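Section 3: Setting up the counter demo for open day

Revised 10/5/21. Replaces the sheet that used to be taped inside the Flirkance case.

I've run this demo at every Clanov open day so far, and these are the steps I use myself. You'll need the arm already bolted down and powered up (Section 2), plus the kitchen props from the box marked Vasić.

1. Log in to Flirkolon on the laptop and load program 317. If the list comes up blank, close it and open it again.

2. Stand the black container on the counter in front of the tiled wall. Push down on it a little so you know it's steady.

3. Put the radish in the container, leaves up. Fluff the leaves out so they fan over the top – visitors love that part, and the arm has an easier time finding the white body when they're up and out of the way.

4. Set the green glass piece with the gold rim off to the left. Please use both hands, it's the only one we've got!

5. Press Preview and look at the wrist view on the laptop. Turn the screen toward the visitors while you're at it, because the kids always want to see what the arm sees.
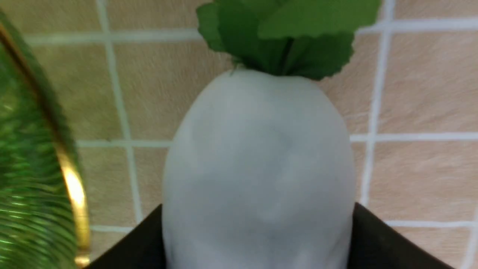 Fig. 3-1. Wrist view with the radish centered and the green glass at left.

6. If your radish is way off to one side, nudge the container and leave the arm alone. I spent a whole morning once moving the arm instead, and I had to redo every saved position after lunch.

7. Set the speed to 15 percent and press Run. Keep one hand near the stop button the entire time.

Note: The picture can go a bit soft while the arm is moving. Wait for it to settle before you judge where anything is.

Caution: Keep visitors 3 feet back from the counter. Little ones will reach for the radish, so I like to hand them a spare vegetable from the box to hold.

Caution: Never reach in to save something that's tipping. Hit stop first, then fix it.

8. Between groups, press Home twice and put the props back where they started. If the arm stalls halfway home, go to Section 4, Clearing a stall.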